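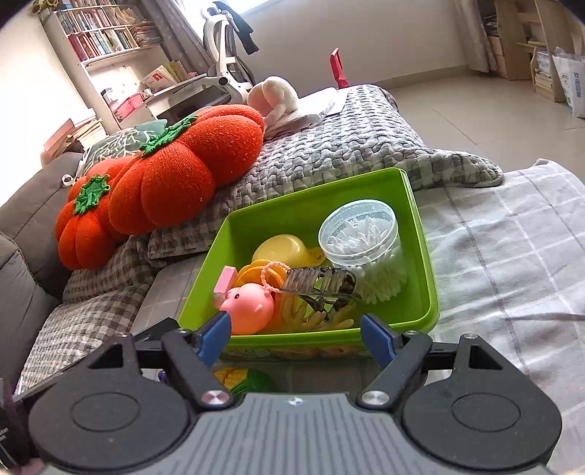 El fallo más repetido en las pinzas de mano Filtura es que un dedo deja de seguir al otro: se aprieta, uno cierra y el otro se queda abierto o llega tarde. Suele aparecer al trabajar dentro de recipientes de paredes altas, como la caja verde lima con el cerdito rosa y las patatas fritas de juguete, donde los dedos azules entran muy cerca de los bordes y reciben golpes laterales. En el taller lo vimos por primera vez en septiembre, en una unidad que llevaba 1031 cierres desde la última revisión.

## Antes de empezar

Corte la alimentación y espere a que se apague el indicador. Ebbe Engebretsen se pilló un dedo en el varillaje por soltar el tornillo con la pinza encendida. No fue grave, pero el muelle de retorno cierra de golpe.

Hacen falta una llave hexagonal, un paño sin pelusa y grasa Zevitz o equivalente.

## Procedimiento

1. Abra la pinza a mano hasta el tope y suéltela. Los dos brazos deben volver a la vez.
2. Si uno se retrasa, afloje media vuelta el tornillo del pivote de ese lado, donde el brazo se une a la base. No lo saque.
3. Mueva el brazo. Si ahora corre suave, el tornillo estaba demasiado apretado. Si sigue duro, desmonte el brazo y limpie el casquillo.
4. Ponga una gota de grasa y vuelva a montar. Apriete hasta que desaparezca la holgura.
5. Compruebe también el tornillo pequeño del extremo del brazo, bajo el dedo. Flojo, el dedo gira y parece un fallo del pivote.
6. Conecte y haga 7 cierres en vacío. Después pruebe con un objeto blando.

## Si vuelve a fallar

Anote el contador de cierres. La unidad de Randi Dahlgren recayó a los 234 y tenía el brazo doblado; eso no se arregla con grasa, hay que cambiarlo. Con el casquillo nuevo, las demás han aguantado hasta 500 cierres sin tocar nada.

No compense el retraso subiendo la fuerza en el programa. El dedo libre carga entonces con todo y acaba marcando las piezas.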